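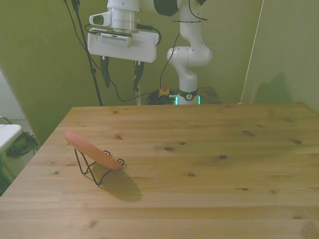
A voluntary code of practice for small robot arms was published on 2026-04-27 by Grosden, a trade group for companies that run arms in workshops, labs and back rooms. It is 8 pages long, costs nothing to download and asks for a great deal of trust. Members may print a badge on their website once they have filled in a form saying they follow it. No one visits to check. The longest section covers housekeeping, and it says cables must be "managed so far as the work allows," a phrase that would let almost anything through. A heap of black cable on the floor behind the table, next to the lit base of the arm, could pass or fail depending on who filled in the form that morning. The same goes for a cable looped around the elbow. The code has no drawing, no measurement and no picture of what good looks like.

Grosden says 300 firms have signed up so far. It wouldn't say how many of those had changed anything in order to sign.

The rules on speed are a little firmer. An arm working within reach of a person has to run at reduced speed, and the reduced speed has to be written down. The code leaves the number to the user. It also asks for a stop button "within easy reach," and again leaves the reach to the user.

Alper Sarıgül, a safety assessor at Blackburn, read two drafts and sent comments on both. "I asked for distances and I asked for a yearly visit," he said. "I got a paragraph thanking me for my input." He does think the chapter on handing work over between shifts is useful. It asks for a written note of what the arm was last doing, what is in the gripper and which limits were changed, and he would like to see it copied elsewhere.

Two companies, Kokard and Fuvby, tried the code before it came out. Between them they logged 2,006 hours of arm time and reported no injuries. Grosden puts that figure on the first page. It does not say what the injury count was before the trial, so a reader can't tell if the code made any difference or if these were careful companies to start with. Kokard did not reply to a question on this. Fuvby said its earlier records were "not in a comparable form."

Breakable items get a single line: users should "consider" what happens if the arm drops one. Anyone who has swept up after a dropped plate has considered it already.

The group plans to look at the code again in September — by which time, it says, outside checks will be "on the table for discussion." Members would have to vote them in, and members would also have to pay for them. Until then the badge shows that a company filled in a form.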